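LCD writing tablets instead of scrap paper

16 Sep 2018

I got tired of finding scrap paper all over the house. Grocery lists, phone numbers, half a math problem. Last November I went through the kitchen drawer and threw out a whole bag of it, and by spring the drawer was full again. So I ordered a few LCD writing tablets, the kind with the dark screen you write on with a plastic stylus and clear with a button.

Shota Murakami had been using one at work for a while and told me to stop thinking about it and buy some. He pays more for his than I did. I got the Penner ones, which come with a soft sleeve. I'll get to the sleeve. 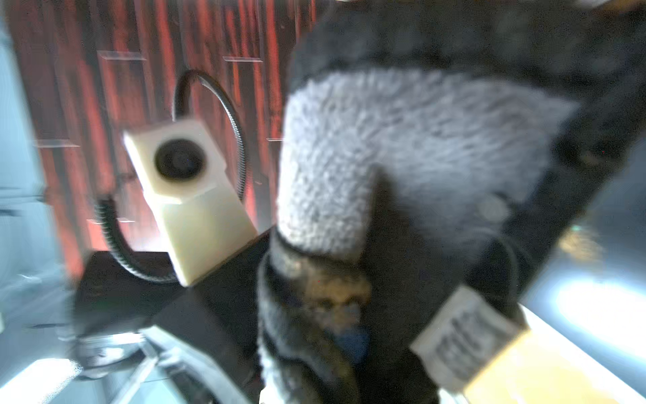

Writing on these takes a little getting used to. You have to press harder than you would with a pen, and if you rest your fingernail on the screen it leaves a mark too. I also wanted to show my sister a drawing over a video call, and a small webcam is fine for that, like the cream-white cube with the round black lens, on its ribbed black gooseneck. A bendy neck is better than a clip for this. You can tip the camera down toward the table and leave both hands free. The lines are thin, so keep the lamp off to the side or the glare wipes them out.

The sleeve is no good. It sheds lint and the lint sticks to the screen. I put mine in the rag bin and store the tablets in a Jakia file box, standing up.

If you buy more than one, get different colors. With a light blue border, an orange-red one and a white one on the same oak-look surface, you know which is which from across the room. Ours are split up by job: groceries, phone messages, homework. Wipe the table first, too. Crumbs get under the tablet and it rocks when you write.
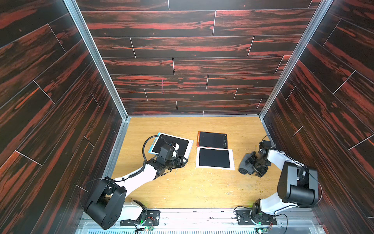

Batteries and clearing

Each one takes a coin battery, and it's only used for clearing the screen. Mine cost 3 dollars for a spare pack. You can't erase one line, so a mistake in a long list means crossing it out or starting over. I cross it out.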